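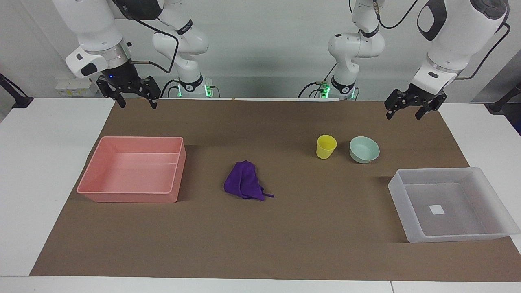
Shop assistant wanted, part time (with a bit of everything thrown in)

Hello! I'm Kirsty Costigan and I run Czarnecka, a small yarn and haberdashery shop with a workroom upstairs. I'm looking for someone to come and work with me and Forough Talebi, who has been here longer than any of the shelving and knows where all the zips are. We've been managing as a pair since our last assistant moved to the coast in June, and with the winter knitting crowd already coming through the door we've admitted we can't keep it up.

I've written this myself and it's gone on a bit, so make yourself a drink.

What the job is

Mostly it's serving people. They come in with half a jumper in a carrier bag and want to know where it went wrong, or they need a button to match five others, or they've been sent by their mother for "the grey wool" and have no idea which grey. You'll be on the till, on the cutting table, answering the phone and putting deliveries away. Deliveries are the heavy part. A sack of fleece weighs more than you'd think and the stockroom is down eleven stone steps, so please have a think about that before applying (if steps are a problem but everything else sounds right, write to me anyway and we'll see how we can split the work between us).

You'd also pack the post. We sell online under the name Ramano, which was the shop's name before I took it over, and people who knew it then still look for it. Orders go out every working afternoon. Winding and labelling for the mail order side takes up a fair chunk of the quieter hours, and Forough is particular about how the labels go on. I used to argue with her about it. I don't now.

Then there are the workshops. We run beginners' knitting, mending, and a very popular evening on putting zips in. You wouldn't have to teach, though if you fancied it after a while I'd be delighted! To begin with it would be setting out the chairs, making the tea, finding spare needles and sitting next to whoever has dropped all their stitches and gone quiet.

Hours and pay

It's two and a half days a week to start with, and one of those will be at the weekend. I can be fairly flexible about the others. The shop opens at half past nine and shuts at half past five, and I'd want you in fifteen minutes before opening. Workshop evenings are extra and paid as extra, usually a couple a month, and you'll have the dates well ahead.

I pay the same hourly rate whatever your age, and it's a bit above the legal minimum. It goes up after your first three months. I'll tell you the exact figure when we first speak, before you've gone to any trouble over an interview. Paid holiday, pension, all of that is in place. You get staff discount on everything, including sale stock, and first go at the remnants bin, which Forough and I both take very seriously.

Please don't expect to earn commission. I tried it years ago and it made us all peculiar with each other.

Who I'm hoping to hear from

Somebody who likes talking to people, and likes it on a wet afternoon as much as a sunny one. You should be able to knit or crochet or sew, at least one of them, well enough to read a pattern and explain it. You don't need to be brilliant. I still can't do a decent buttonhole by hand and I own the place.

Shop experience would be handy but I won't insist on it. Our last assistant came from a vet's reception desk and was the best person on the phone we've ever had. If you've worked in a café, a library, a school office, a garden centre – anywhere the public wander in and ask you things – then tell me about that.

You'll need to be all right with sums. Fabric and ribbon are sold by the metre and people do like to ask for odd amounts. The till does most of it but it won't do your thinking for you when somebody wants enough bias binding to go round a circular tablecloth.

Languages are useful too. Forough speaks Persian with several of our regulars and there's a good bit of Polish spoken at the counter, so if you have either of those, or anything else, put it in your letter.

Dogs come into the shop. So do babies, and now and then a man who sings. If you're allergic to wool then I'm very sorry, but this isn't going to work.

The things I should be straight about

The building is old and the workroom is cold until the heater gets going. You'll want layers, though at least you'll be in the right place for them. There's a kettle, a microwave and one toilet, and the toilet is up the back stairs.

Stocktaking is dreadful. At the last one we had 2,012 balls of double knitting alone, and every one of them had to be picked up and put in a pile. It takes two full days, we close for it, I pay for lunch, and we're all a bit short with one another by the end. I'd sooner you knew that now.

I also change my mind about window displays. You may spend a morning pinning up paper leaves and find me taking them down after lunch. Forough says I should be made to draw it first, and she's probably right.

The stock system is called Hotov and it's slow. We had another one before, Zenow, which was faster and lost things. You'll be shown how to use it and you'll have a notebook by the till for the days it sulks. You don't need to be good with computers beyond email and not panicking.

How to apply

Write me a letter, by email or on paper through the door, whichever you're happier with. One page is plenty. I'd like to know what you've been doing lately, what you make, and why a shop like this one. A CV is welcome as well but I'll read the letter first. Please don't send one of those letters that could be for any job going, I get a lot of them and I'm afraid I do put them to one side.

Tell me in the letter which days you could do and whether weekends are ever difficult. If you need anything in particular for an interview, such as a lift up from the bus or a seat with arms, say so and it'll be sorted.

I'll write back to everyone, even if it's only a couple of lines. Once I've read them all I'll ask a few people in for a chat, which will be with both me and Forough over a cup of tea and will last maybe forty minutes. Bring something you've made! It can be unfinished, it can be a disaster, I just like having something on the table to talk about. After that, one or two people will be asked back for a paid trial morning on the shop floor, so you can find out whether you like us.

I'll need two references before you start, but not before the interview, and one of them can be somebody who knows you outside work.

If you'd like to see the place first then pop in and have a look round. You don't have to say why you're there, though if you do I'll show you the stockroom steps. Early mornings are calmest. Please don't choose the hour before a workshop, when I'm generally looking for the scissors.

I'm hoping to have somebody with us well before the Christmas rush, but I'd wait a little longer for the right person, so if you've got notice to work out somewhere else don't let that put you off. If you aren't after a job yourself but you know someone who's forever knitting on the bus, do pass this on to them.

Kirsty
Czarnecka Yarn & Haberdashery
Posted Oct 14, 2023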